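Speaker notes – "Bishops for people who always swap them off"
Bruleo club evening, 14/07/2021

Slide 1. Say hello, check the back row can hear. Ask who lost a bishop for no good reason this month. Put my own hand up first.

I learned on a roll-up mat and I still teach on one. You can shove it in a rucksack, you can spill tea on it, and it cost me far less than the lovely inlaid board at home that I'm scared to touch. The only snag is that it never wants to lie flat. Bring the Jasari one tonight so people can have a go at the same position in the break.

Slide 2. Don't read the position out, give them a minute to look. Remind them which way round we are, with rank 1 at the far side and the letters running h to a along the near edge (somebody always gets this backwards, usually me). 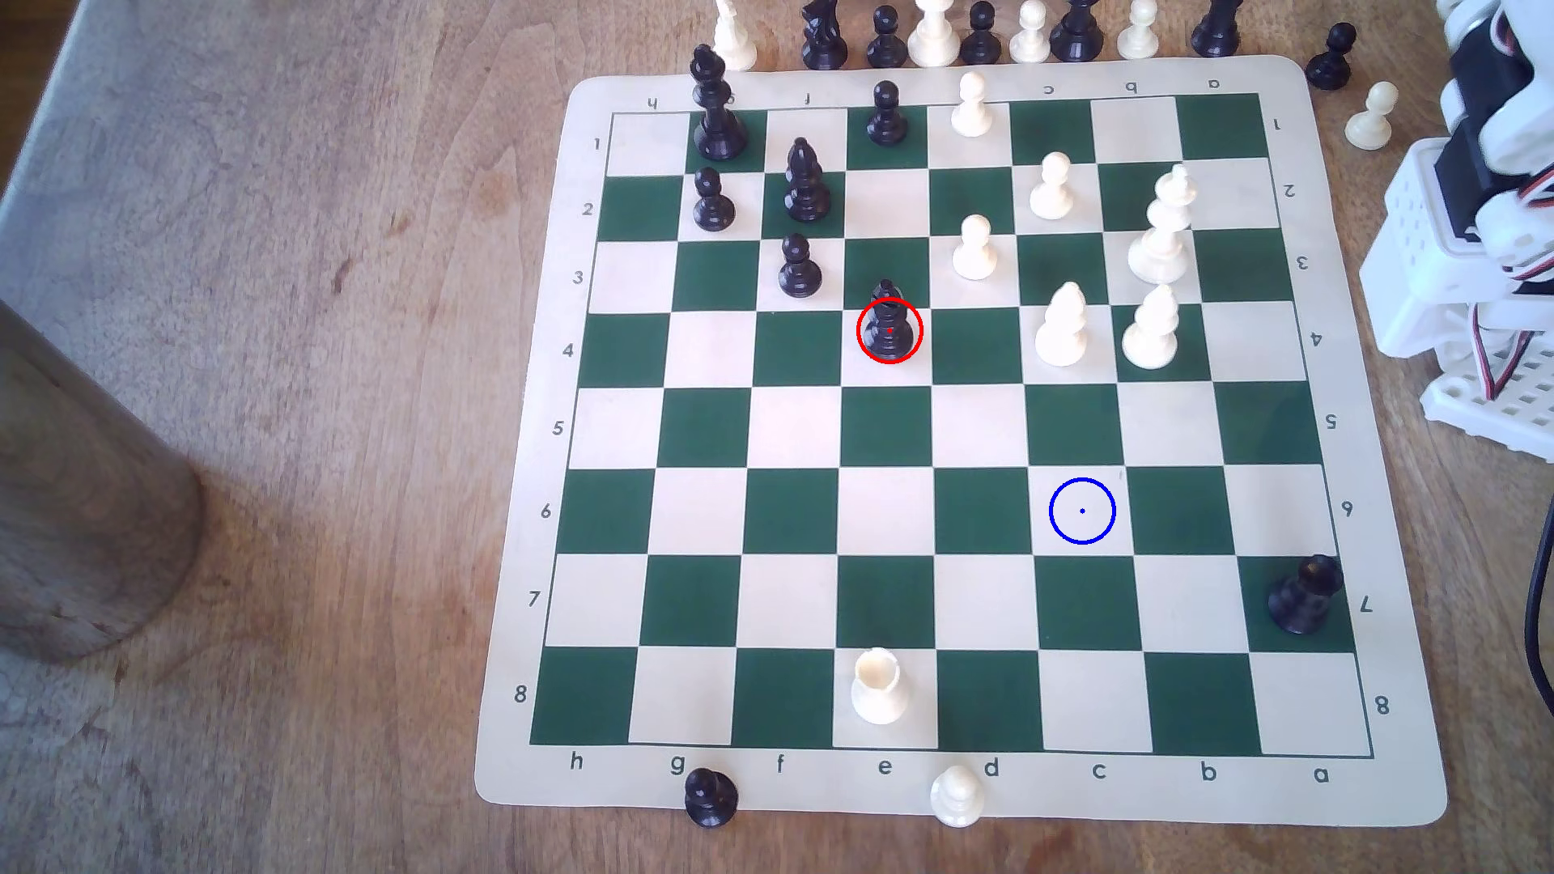
Bishop on e4 ringed in red, c6 ringed in blue.

Ask the room: what does the bishop on e4 do from there? Wait. Wait a bit longer! Then trace the diagonal with a finger, e4 to d5 to c6. Same colour all the way, and d5 is free, so c6 is one move away. Then ask whether they'd want it there, and let them argue. I have no strong view and I'd like to hear theirs.

If it goes quiet, try the rook on a7 and ask how the two pieces might help each other. The Dikel worksheet has 154 little puzzles like this and I've done maybe half, so don't pretend otherwise.

Slide 3. The bit about habits. Mine is looking at the king first and forgetting everything on the other wing.
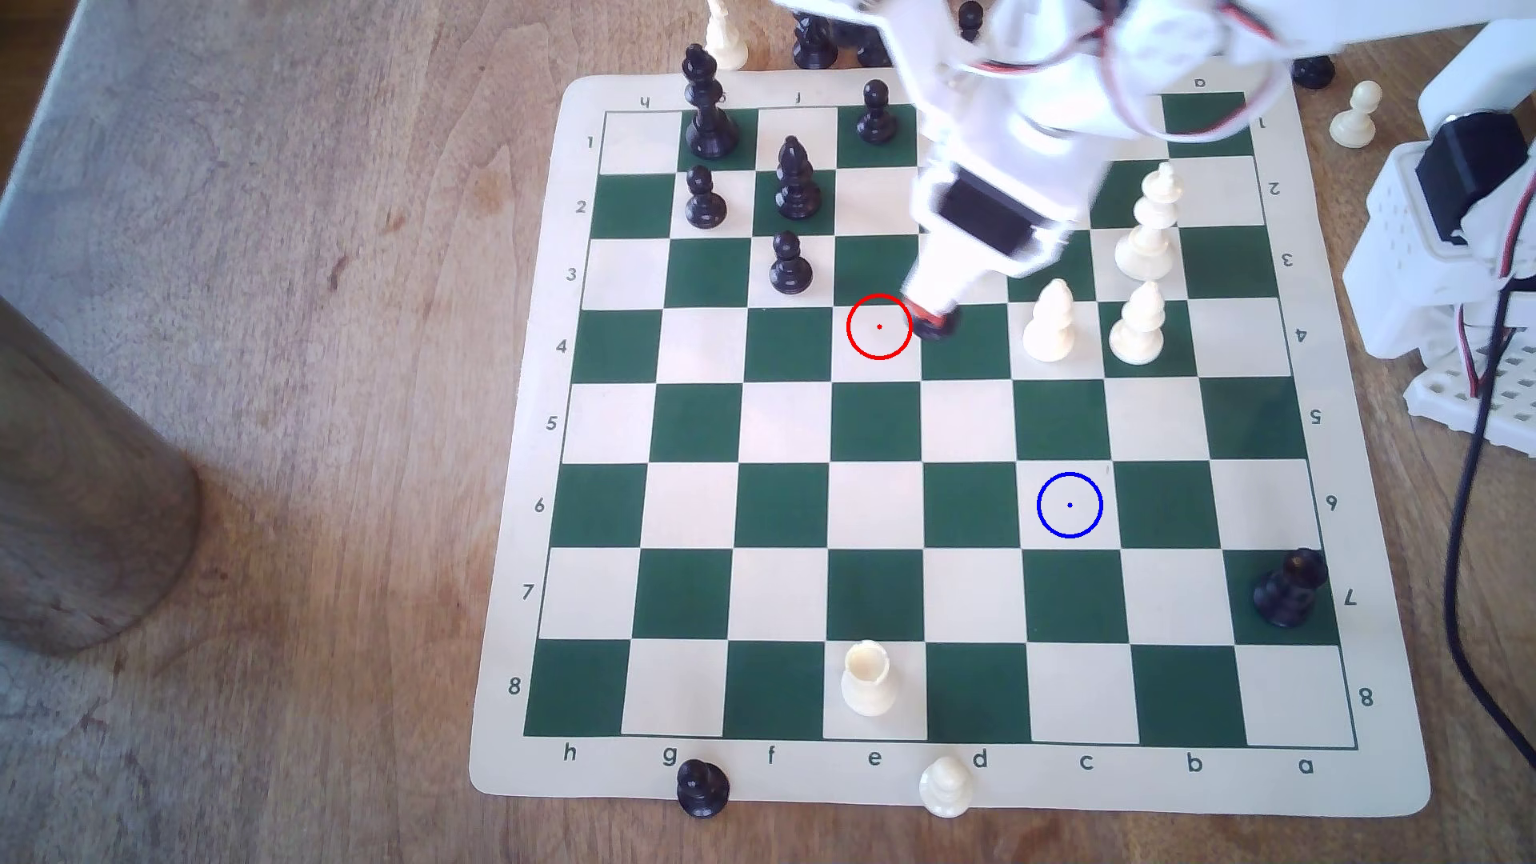
So before every move I make myself look along the long diagonals, corner to corner, both ways. It feels daft for the first few games and then you stop noticing you do it. Mention the Kuzmenko league game here – 2 minutes on this, no more, I ramble.

Slide 4. Touch-move. Say it kindly, we've got beginners in. Think first, hand second. If you've picked it up, it's going somewhere.

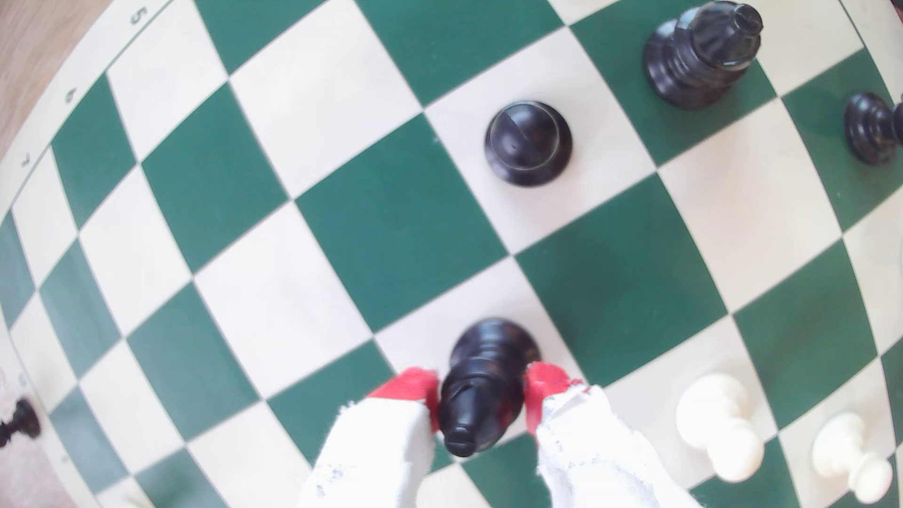 A black piece off the board, with a pawn just beyond it.

Break for tea after this one. Mats out on the side tables, 3 to a board if we're short. Second half starts with questions, then rook endings if there's time.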